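Can a robot really tidy your desk? We went to an open day to find out
By the Ruddale children's science page, 17 May 2021 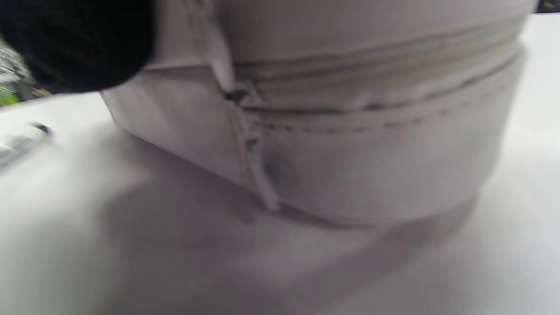 Every year, lots of places that build robots open their doors and let families in for a look. The one we went to is called Skurnus, and it takes up most of a long brick building in Anetitz. The poster by the gate said "Meet the helpers of tomorrow!" Posters say all sorts of things, so we took a notebook and a bag of awkward questions. The first job on show was picking up a pouch, the sort you might keep your pens in. It sounds like baby stuff. But have a proper look at that pouch. It is pale grey, it bulges at the front like a little barrel, and the zip runs right round the curve. On a white table, pale grey is not much of a colour to go looking for. You can find the zip because it has tiny ridges, and because there is a row of stitches just under it. Could a machine find it too? That was our first awkward question.

What is a gripper?

A gripper is the part that does the grabbing. Some have fingers, some have suckers, and some look like the claw in the seaside machine that never gives you the teddy. The kind we saw most of has soft black pads on its fingers. Soft pads squash a bit when they touch something, so they hold on better than hard metal would. Try picking up a grape with two spoons, then try it with your fingers, and you'll feel the difference.

One sort of gripper is made to be held by a person. You squeeze it, it closes, and a camera fixed to it records everything it sees. Do that lots of times and you have a big pile of examples for a computer to learn from. The computer looks for patterns. When the pouch looks like this, the fingers went there. When it looks like that, they went somewhere else.

So when someone tells you a robot "taught itself" to tidy up, ask them who was holding the gripper. Quite often a person did the tidying first, over and over, and the robot is copying. Copying is still clever. You learned to tie your shoes by copying. But it's a different thing from working it out alone, and the poster didn't mention it.

Why are soft things so hard?

A wooden brick is easy. It stays the same shape whichever way you turn it, and if you squeeze it, it is still a brick. Cloth things are trouble. Push one side of a pouch and the other side might pop out. Pick it up by the end and it might droop. It also matters what's inside, and a camera can't see through cloth any better than you can.

Then there are shadows. A round pouch on a table makes a soft grey shadow underneath, and the pouch is grey as well. You know straight away which bit is pouch and which bit is shadow, because you have been looking at shadows since you were a baby. A computer has to learn it from pictures.

What we saw

We watched the big robot arm, which everybody there called Sheehan. It had a table to itself behind a rope. The sign next to it said it had practised with 109 different objects and had been shown each of them 200 times. We asked whether any of those objects had ever been squashed, or sticky, or underneath a jumper. The answer was "not yet".

During the show it was given the same pouch again and again, and the score went up on a board. It managed 83 good pick-ups before lunch. That sounds like loads! But the board only had a space for the good ones. We looked for the number of misses and there wasn't one, so we can't tell you if 83 was brilliant or a bit rubbish. If you scored 83 in a spelling test you would want to know what it was out of.

It was also quite slow. The arm moved, stopped, moved a tiny bit more, and then stopped again. A girl in front of us had eaten a whole packet of crisps by the time it had done 3.

Questions to ask if you go

What happens if you move it a bit to the left?
Has it seen this exact thing before?
How many times did it go wrong today?
Is anyone helping it, or is there someone at a laptop round the back?
Could it do this at my house, with my mess?

The people on the stand were nice about our questions, and one or two of them looked pleased to be asked. They said the arm can't do up a zip yet, though they hope to have a go at zips by August. We'd like to see that. A zip needs one hand to hold the cloth still and another to pull, and Sheehan only has one.

For now, you are still the best desk-tidier in your house. Your grown-ups have probably told you that already.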